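**For release 2025-03-07**

# Stotarex opens its kitchen recordings to outside teams, starting with 636 of them 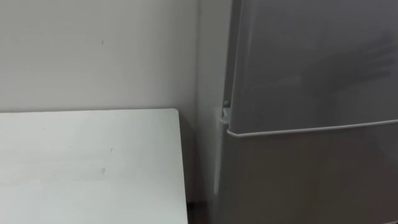

*The table and fridge corner at our Clisteretti kitchen, seen from head height.*

Hi from Stotarex! We're a small company that teaches robots to do kitchen chores by showing them lots and lots of examples, and today we get to share something I've been itching to write up for months. We're releasing Grollow, our first set of kitchen recordings, and any school, lab or tinkerer who wants it can have it for free.

I run the recording side of things, so let me tell you what's in it. Grollow has 636 recordings in all. In 494 of them a job gets done from start to finish: a door opened, a cup moved to the table, a carton put back on its shelf. The rest are tries that went wrong somewhere along the way, and we kept every one of those on purpose (they're labeled, so you can leave them out if you'd like). I fought pretty hard for them. A system that has only ever seen a fridge door open nicely has no idea what to do when the handle slips, and handles slip a lot.

Everything was recorded from head height, looking down at the work. We tried other spots for the camera early on and got prettier footage, but the head view is what the machine has to work with when it's on its own, so that's the view it learns from. You'll see plenty of tabletop, plenty of fridge door and a good deal of plain wall. I've grown very fond of that wall.

Fridges turned out to be the fun part! A glossy door throws back soft, dark shapes of whatever's in front of it, and our first trained model kept treating those shapes as things it could reach for. We talked about covering the doors with something dull, and I'm so glad we didn't. People have shiny fridges at home. We recorded more runs with the shine left in, at different times of day, and the second model was a lot calmer about the whole thing.

The white table gave us a different kind of trouble. Pale table, pale wall, and only a thin line where the two meet. Rounded corners make it harder still, and then there's the narrow gap between the table and the fridge, which is dark enough that you can't make out much down there. A cup set down too close to that side is a cup you'll be fishing for later (ask me how I know). So Grollow has a whole group of recordings that are just about putting things down safely near an edge. If your system is bad at that, start there.

We didn't do much tidying, either. The table has its little marks and specks, and we left them. Early on I wanted to wipe everything down between takes, and I got talked out of it, which was the right call.

The recordings come from 2 kitchens. The main one is ours at Clisteretti. The other is at Vídalín, our partner workshop, where the counters are higher and the light is a good bit yellower. Each recording comes with the video, the arm's movements and a short written line saying what the job was. Those lines were typed by the same people who did the recording, and they read that way. One of them just says "milk back in, door shut, finally."

What's next? We start recording again in April, and we're aiming for 400 more. I'd love those to be about drawers, lids and anything with a hinge in an odd place. If you've got a chore you think a robot should see, send it over. Short notes are great, and sketches on napkins are welcome too.

**How to get Grollow**

Write to the Stotarex recording desk and tell us in a line or two what you're working on. We'll send back a download link and the guide, which covers the file layout, the labels and the known problems. There's no charge, and you can use the recordings in class, in research or in a product, as long as you say where they came from.

**About Stotarex**

Stotarex records everyday household work and builds learning systems from it. Our recording kitchen is at Clisteretti. Press questions go to the same desk as everything else, and I'm usually the one who answers.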